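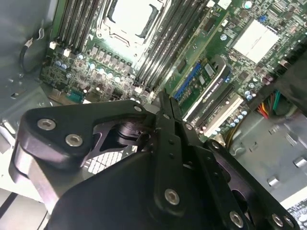

Gripper over the board, wrist camera

Arm stops with a force fault when seating memory, then drops the module

Posted by Matúš Danko, 16/02/2024

I have a two-finger gripper on a small arm and I'm using it to move memory modules between a gray holder plate and a Dell tower lying on its side. The program is called Dromlow and I took it over from someone who left in May, so I didn't write the force settings.

Picking from the plate is fine. Placing is the trouble. The arm goes down over the memory slots, starts to push, and stops with a contact force fault. That part I can live with. The problem is that when I clear the fault the gripper opens by itself, and twice now a module has fallen onto the board. One landed against the graphics card and I had to fish it out with plastic tweezers.
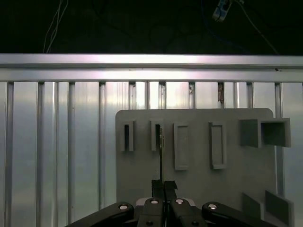 The fault has come up 43 times in the log over 300 cycles. The limit is set to 5 newtons. I tried slowing the approach and it made no difference. I would like to raise the limit, but I don't want to crack a slot. The case is not clamped to the table, if that matters. What should I look at first?

Blažena Michalík

Two separate faults, and I'd fix the drop first.

Look at what your program does on reset. A lot of them run the same startup routine after a fault as they do at power on, and that routine opens the gripper to find its zero. Ours did. Change the recovery so it holds the grip, backs straight up to a safe height, and waits for a person to confirm. Until that is done, keep your hands out of the case when you clear a fault. If the arm moves on reset as well, you don't want to find out that way. Take the power cord off the tower too, if you haven't.

Then the force. Five newtons is far too low for pushing a module home. It's a reasonable limit for the free move down, so keep it there and set a higher one only for the last part of the push. Check these before you touch it:

1. Are the latches at the slot open? If one is closed the module sits on top of it and no amount of force will help.

2. Is the case where the program thinks it is? An unclamped case will creep a little each time you push on it. Put a stop against two sides and teach the slot position again.
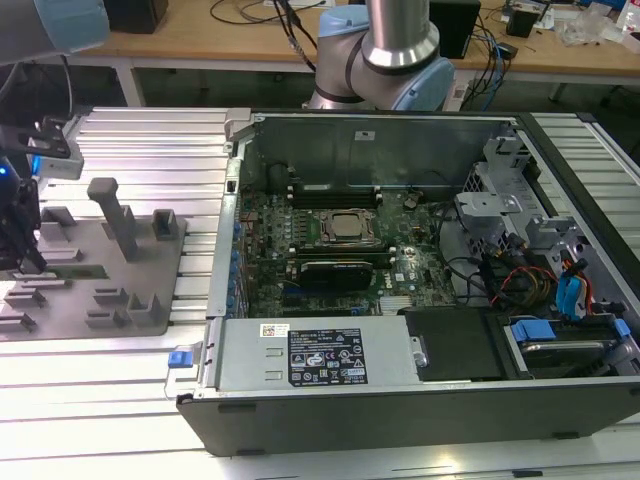

3. Is the module straight in the fingers? If it was picked off center it will tip as soon as one end touches. Compare a few picks by eye before you blame the slot.

4. Is the notch facing the right way? Worth checking if the holder plate can be loaded either way round.

Raise the limit in small steps after that, using a scrap board. Don't go straight to a big number.

Kubíček

had the same thing, turned the force limit off and it went away

Blažena Michalík

Please don't do that one. With the limit off the arm will keep pushing on a crooked module until something gives.

Matúš Danko

Thanks. It was the reset. Line 979 of the program calls the startup routine, and the first thing in there is a full open. I've put in a hold and a slow move up. 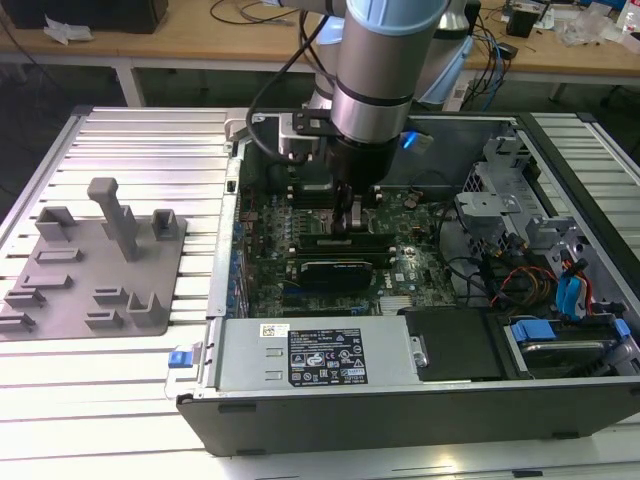 I also checked the case and it was off by some millimeters from the taught position, so I've screwed two stops to the table rails and taught the slots again. The faults are down but not gone. I haven't raised the limit yet because I'm still looking for a scrap board to practice on. Will post the log when I've done another full run.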